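Recording demonstrations for plate loading

By Chutima Nakpan

These notes cover how we collect two-arm demonstrations of putting plates into a dish rack, for training the Kamolrat policy. They assume your arms are already calibrated and your leader arms track without lag.

What you need

A wire dish rack, a set of plates that differ in color and print, and a booth with plain walls. We use one fixed view and a camera on each wrist. Set exposure by hand on all of them. Auto exposure drifts when a white plate comes close to the lens.

Setting up an episode

1. Put the rack at the back and check that both grippers can reach every slot you plan to use.
2. Lay the plates flat, some on each side. Change the arrangement every 5 episodes.
3. Move both arms to the start pose and wait for the camera streams to settle.
4. Start recording, then pause for a moment before the first motion.

Doing the task

Take the nearest plate first. Close on the rim, lift one side until the plate stands on edge, then bring it over a slot. Lower it slowly – a fast release teaches the policy to drop things. If you miss a grasp, back off and try again in the same episode. We keep recoveries and tag them. Stop the episode if a plate leaves the reach of both arms.
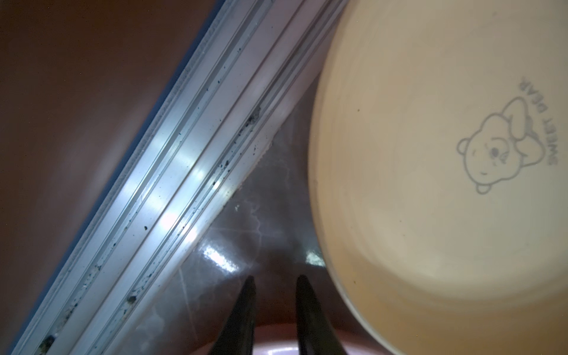
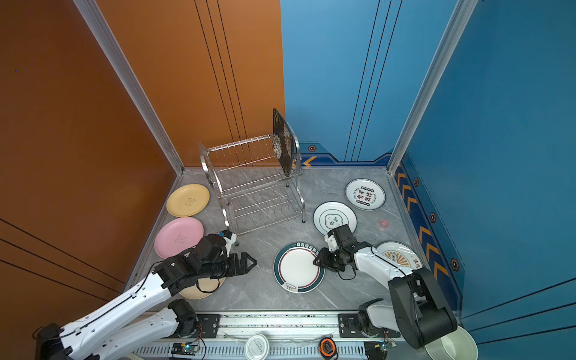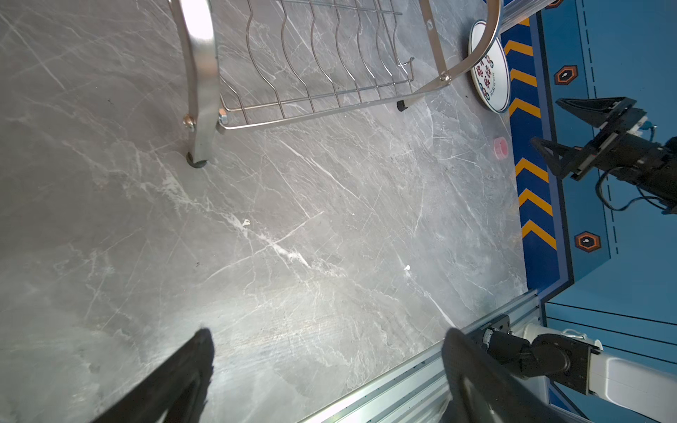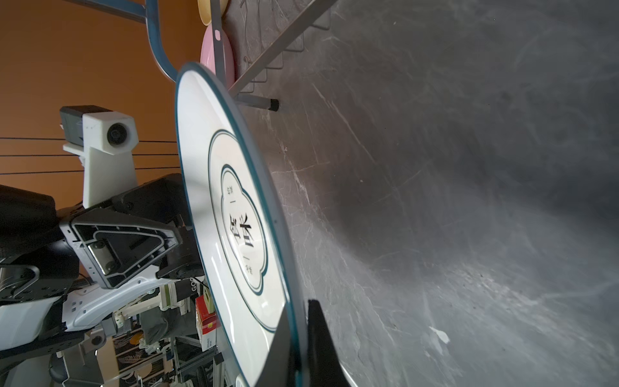
Cap each episode at 90 seconds. Panya Wannasri and I trade places after 18 episodes, as grasps get sloppy when one person drives too long.

Checking the data

Play back every seventh episode at normal speed with all views side by side. Look for dropped frames and for gripper values that stay flat while the fingers are moving. Delete the whole episode if one stream is bad.

Name folders by operator, rack position and plate set, in that order. Wichai Intarasuk's conversion script reads those fields and will skip any folder that doesn't match.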